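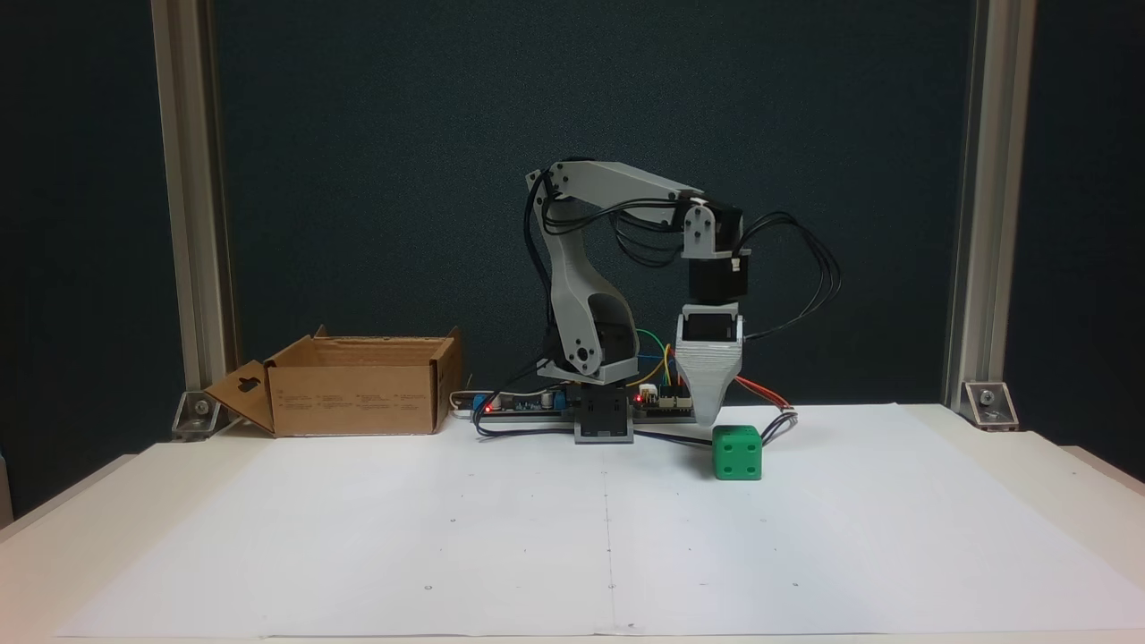 Storetti arm, bench check before power-on and after
Drernwood shared workshop, back table
Done 23 March 2022, same list I started in January, with my comments left in for whoever uses the arm next

We use cookies to remember your settings and count visits. Accept all / Manage choices

OK = fine, leave it alone. WATCH = fine for now. FIX = don't run until it's done.

BEFORE POWER

1. Base tight on the table - OK
Grab the base, not the arm, and try to rock it. I used to test it by pushing on the upper link and all that did was strip a servo horn. Printing a new one took all evening (and then I'd printed the wrong version, so make that two evenings).

2. Posts and corner brackets - OK
Put a hex key on each bolt and see if it turns. One bracket was a hair loose last time, this time they were both solid. Please don't lean on the posts! They hold up the backdrop, they aren't handrails.

3. Printed links, look for cracks - WATCH
Go along the layer lines with a flashlight, especially where the brackets screw on. There's a pale mark near the elbow that I've been looking at for weeks and I still can't decide if it's stress or just where I scraped off the support. I drew a pencil line at each end of it. If it grows past the pencil, it goes to FIX and we print a new link, 45 percent infill this time.

4. Servo screws - OK
Snug, and stop there. They go into plastic. The ones at the wrist work loose first, so start there.

5. Cables free through the whole range - WATCH
With the power off, move each joint by hand, slowly, end to end, and watch the cables while you do it. You want a loop big enough that nothing pulls and small enough that nothing catches on the gripper. The wrist is the worst spot by a mile. I've moved the ties there so many times the sleeve is getting shiny. If anybody has a better idea, write it on the whiteboard under Villca (that's the cable project, long story, it started as a lamp).

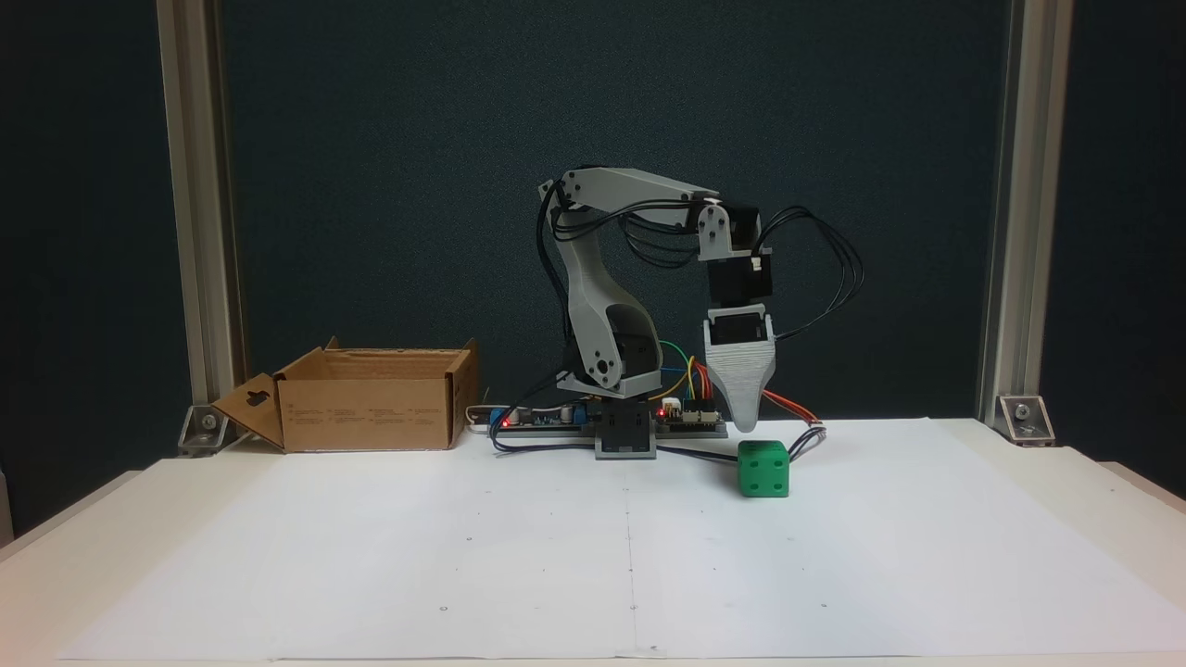

While you're at the wrist, bend the cables right where they enter the connector and look for bare copper. I found some in January and it had been giving me random twitches that I'd blamed on my own code for days.

6. Jumper wires seated - OK
Push each one down with a fingertip. They creep up when the arm vibrates. Don't sort them by color, I ran out of the right ones partway through and the colors stopped meaning anything. Go by the sheet taped inside the cabinet door.

7. Boards clear of metal bits - OK
No screws, no clipped wire ends, no hex keys. Coffee goes on the other bench. Yes, mine too.

8. Supply set right before plugging in - OK
Read the display, then plug in. Six volts for these servos. I've written 6 V on tape on the supply in big letters and it's still worth reading the display.

POWER ON

9. Hands out, then switch - OK
The arm jumps when the servos wake up. It's a small arm and it still gave me a good smack on the knuckles the first week. Keep hair and hoodie strings back too.

10. Stop switch works - OK
Start a slow move, hit the switch, see that everything goes limp. Be ready for the gripper to drop - keep whatever's under it something you don't mind getting bonked. Do this one every single time, even if you're only staying 20 minutes.

11. Home position - OK
Run it home a few times and compare. It's landing where I expect, no buzzing at the shoulder.

12. Pick and drop test with the die - OK
Slow speed first, then normal. I keep a finger on the stop switch for the first few goes and then I relax a bit (only a bit).

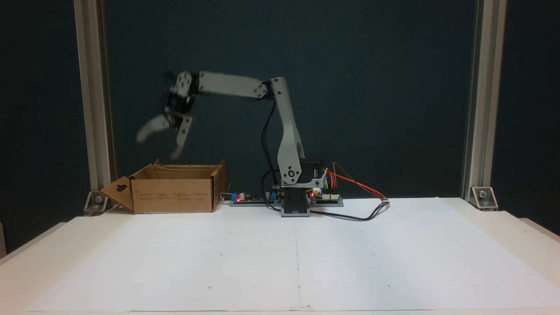

For the drop side, check that the gripper clears the flaps of the box before you turn the speed up. If somebody has bumped the box, redo the taught points. Don't try to nudge it back by eye, I've done that and you end up chasing it all night.

13. Servo heat after a run - WATCH
Power off, then touch each case with the back of a finger. After 21 cycles the shoulder was warm and the rest were fine. If you can't keep your finger on it, stop for the day.

AFTER

14. Supply off at the wall, not just the switch - OK

15. Arm parked low, fingers closed - OK

16. Log filled in
Logbook is on the Kumenby shelf, under the spare filament. Put down what you ran and anything that sounded weird.

Still to do: new ties for the wrist, another look at that elbow mark, and somebody please bring back the good hex keys.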